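The Pikmont two-finger gripper is sold as low-maintenance. I've looked after a pair of them on a steamed bun cell and I'd put it differently — the maintenance is easy, but there's a fair bit of it. The product sheet says service every 100 hours. In a kitchen I wouldn't trust that past 75.

## Where it sits

Dough on one side, laptop on a desk on the other, gripper in between. Trekotton, who supply the cell, call this layout "optimised". It's a desk and a bowl. Leave enough floor between them to get at the linkages from both sides, and keep the dough cloth well clear of the pivots.

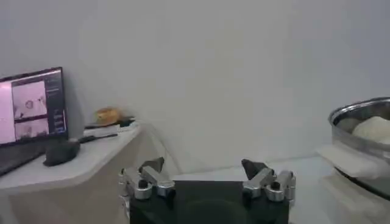

## Looking after the fingers

- Open the fingers fully and wipe the links and pivot pins with a barely damp cloth.
- Check each pivot for play. Mine had some after 21 shifts.
- Flour paste sets hard, so do the fingertips before you knock off.
- Don't grease anything above the housing, whatever the Gronton manual tells you. It's written for warehouses.

The tiered steamer is the real test. Park the open gripper beside it and the housing screws are easy to reach, but switch the steamer off at the wall first. 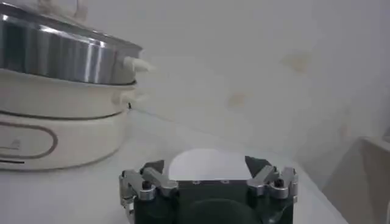
Mechthild Camenzind wrote in to say the pivots on hers lasted fine on the factory schedule, and that I'm probably overtightening them. Could be. The torque figure in the manual is hard to credit, so I go by feel.

## Lifting from the basket

The Ayala slotted tips are an optional extra, and dear for what they are. They do get down inside a perforated basket and take a bun from the back with its neighbours still in place. Whether the skin marks depends on your closing force; start at 5 per cent and creep up. Check that the wrist cables have slack at full reach.
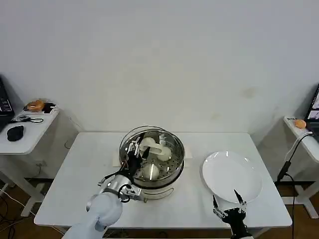 One reader asks if plain tips with a silicone sleeve would do the same job for less. I tried sleeves in November and they crept off the ends, though a tighter fit might hold. Spare tips are sold in pairs only.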